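Hands and Eyes at Girard: Gallery and Notes from the November Sessions

Welcome, and thank you for stopping by the page! We spent a good part of November in the small room at the Girard workshop trying two hands and two camera positions on the same humanoid, and people have been kind enough to keep asking how it went. The pictures are further down. I have written rather more in front of them than a gallery page probably needs, so feel free to scroll, but if you are choosing a hand for your own robot there may be something useful in the notes.

The two hands

The first hand was the Fumunen, which has separate jointed fingers and closes them one at a time if you ask it to. The second was the Rajput, a simpler affair with two broad padded jaws. We had used the Rajput for most of the year and were fond of it, the way you get fond of an old can opener. It is quick to mount, it shrugs off bumps, and when it misses a piece of fruit it misses in the same way every time, so you can usually correct for it before lunch.

The Fumunen took longer to get to know. Our first mounting had the wrist turned a little too far in, and every reach toward the fridge came in with the thumb side leading. We lived with that for longer than we should have (I kept thinking it was the calibration) and then somebody loosened the bracket, turned it back, and we had a lovely afternoon with it. If you are fitting one yourself, check the wrist before you touch a single number in the software.

Both hands ran from the same Ornomel controller, which made swapping much less painful than I had feared. A full change, with the arm powered down, the cable moved over and the zero position set again, took us 45 minutes at first and never got a great deal shorter. The slow part is the cable. There is only so much slack at the elbow, and if you route it on the wrong side it looks perfectly fine until the arm straightens.

What we asked them to do

We kept the jobs plain: pick fruit out of a basket, carry it from the desk to the fridge, reach for the edge of a door, press against a flat panel and stop. I wanted reaching and pressing in there as well as grasping, and I am glad we kept them, even though they make for dull watching. A hand that grips well can still be a nuisance when all you want is for it to put one finger somewhere and hold it steady.

Over the whole month the controller logged 1592 attempts, counting everything from the proper runs to the ones we stopped partway. Of those, 291 were set aside when we went through the logs, mostly for timing problems between the arm and the cameras. I would have liked that pile to be smaller. Many of them came from one long morning when the clock on the side camera had drifted and we were all too cheerful to check it.

The two cameras

I had expected to write mostly about hands, but the cameras ended up taking just as much of our attention. One sits at the head and looks down over the arm, so you get the fingers nice and large, along with whatever they are reaching for. The other is fixed and stands well back, giving you the posture, the legs, the cables and how far the whole machine is from the desk.

For judging the last bit of a reach, I would take the head view every time. You can see a fingertip coming up to an edge and you can see the angle of it. What you lose is any feeling for how the rest of the robot is standing, and more than once I sat there puzzling over a short reach that made perfect sense as soon as I looked at the side view — the feet were simply too far back. The side view has its own trouble, though. The near arm and body hide the far arm for long stretches, and with a dark hand against a dark joint there is not much to go on.

If your budget only stretches to one, my own pick would be the head camera for anything with fingers and the side camera for anything with walking. We did not do any walking in these sessions beyond shuffling up to the desk, so please take the second half of that with a pinch of salt.

The pictures

Both were taken during the Fumunen runs, the head camera first and the fixed camera after it. 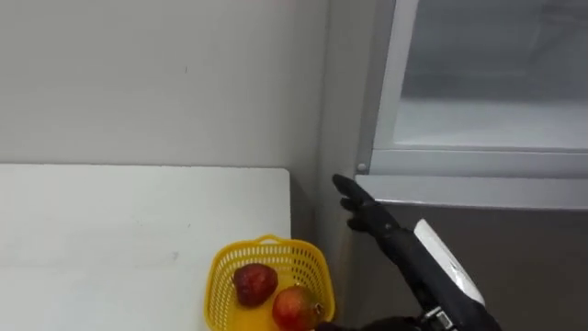

Head camera: one finger out toward the gray ledge, the rest curled in, and two red fruits in the yellow basket.

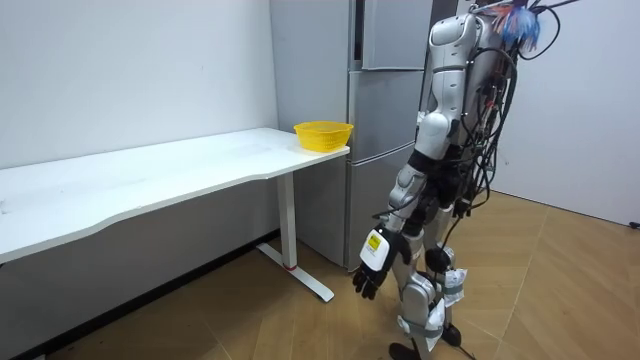

On to which hand I would choose, as that is the question in most of the messages. For fruit in a basket and nothing else, I would still reach for the Rajput. The padded jaws are forgiving, and a forgiving hand saves you an enormous amount of fiddling. Where it struggled was with pieces sitting against the side of the basket, as the outer jaw wants room to get down between the fruit and the wall, and there often is none. We tried tilting the wrist, which helped a little and made the approach slower.

For a mixed day, with doors and panels and odd shapes, the Fumunen was the more pleasant companion once the wrist was straight. Being able to send one finger forward and tuck the others away is handy near an edge, and I found I could follow what the hand was about to do much more easily from the head camera. It does ask for more care. The finger joints like to be homed at the start of every session, and we had 7 stoppages in the month that went away only after homing them again. We never found a pattern in those. If you have, please write, I would dearly love to know.

On the Ornomel side, keep a separate profile for each hand and give them names that look nothing alike. Ours differed by a single letter for the first stretch, and I loaded the jaw profile onto the finger hand one evening and stood wondering why the grip command did so very little. No harm done, but I went home feeling quite foolish.

Next we would like to repeat the basket runs with a soft liner in the bottom, and to try the side camera a bit higher and further around toward the fridge, so the far arm comes into view more often. The Rajput is going back on first, as it still has a set of panel runs to finish. More pictures will go up here when those are done, and the newest ones will be placed at the top of the page.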